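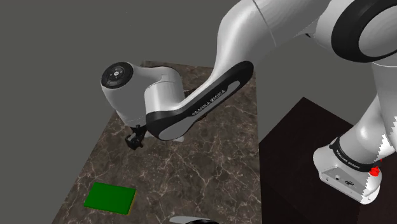

Handout 2: Demonstration of simulated tabletop manipulation

Course visit to the Setis open day, Prurivville, 2024-09-17. Notes by Kurniawati Santoso.

The visit covered scene setup, reset logic and scoring for a single-arm manipulation benchmark. Everything was shown in simulation; the hardware cell was not part of the tour. The work cell is modeled as a Franka Emika arm bolted to its own pedestal, separate from the table, so that table height can be varied without touching the robot base transform. With the gripper held clear of the brown marble top and the green pad well off to one side, the approach direction can be set before any contact has to be solved. Consolacion Pangilinan ran the session and took questions during resets.

Software

Setis runs its scenes through an in-house task manager called Inga. Inga stores each task as a scene file, an instruction string and a success test. The success test reads object poses straight from the simulator state. The policy does not get those poses; it gets camera images and joint positions only.

The current task set holds 348 scene files. Each episode is limited to 3000 control steps. An episode that reaches the limit is scored as a failure, including cases where the object is still in the gripper and on its way to the target.

Surface appearance

Table texture is drawn at random from a fixed library. Veined stone is kept in the library on purpose: thin light lines on a dark ground give false edges to a segmentation front end. Background is left flat gray. Pangilinan noted that changing texture and background together makes failures hard to assign to a cause.

Thin objects and vessels

Long thin utensils are the difficult class. The grasp point is near one end, the mass is off to the other side, and the part rotates in the fingers if the grip force is low. Clearance to a neighboring vessel has to be checked for the whole length of the utensil, not just at the fingers. In the view below, the spoon-like utensil reaches across the brown vessel from beside the gripper, so a collision check limited to the fingertips would miss most of the overlap.

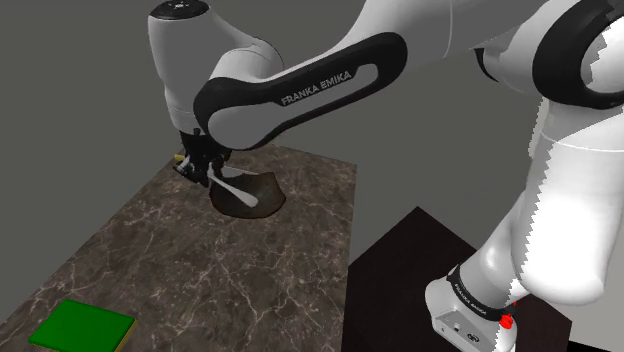 Contact settings

The vessel is a concave body. A single convex hull would close off the opening, and anything lowered into it would rest on an invisible lid. Setis splits such meshes into convex pieces, 52 at most. More pieces slow the solver.

For next session

Read the Favmont report, section on reset conditions. Write a success test for placing a utensil in a bowl, using object poses only. State what your test returns when the utensil lies across the rim.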